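Fitting the glass shelf -- steps 4 to 7

By now your Bravholm side table should be standing on its own legs, so we're on to the glass. I've fitted two of these and chipped one, so do go slowly!

4. Clear a flat surface bigger than the glass and wipe it down. Grit is what scratches it.

5. Lay the glass flat, peel off any film and run a soft cloth along the edges (gloves on for this bit).

Caution: never stand the glass on a corner, not even for a second while you grab the cloth.

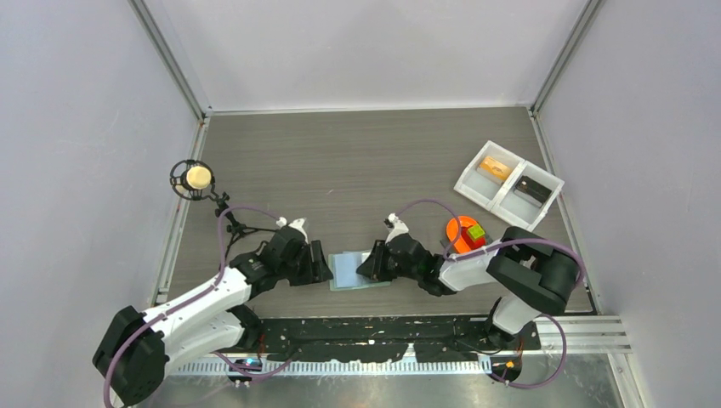
6. Lift with both hands, one at each end, and keep it level. Lower it onto the pads one side first, then let the other side down gently -- if it rocks, take it off again and check the pads before you press on anything.

7. Leave it for 2 hours before you put anything on top. I gave mine a whole evening, but I'm a worrier.

Note: I keep to 300 g per ornament on the glass, which is plenty for a candle or a small pot.

Comments

Soledad Nieto: Step 6 saved me, I'd been trying to drop it in flat. Which cloth do you use?

Reply: Just an old cotton tea towel, washed without softener!

pipkin2000: Mine rocked, and one pad was upside down. Sorted now, thanks.

Related guides
Olmedo wall mirror: hanging it straight
Gurketti drawer runners
Flirar lamp: changing the shade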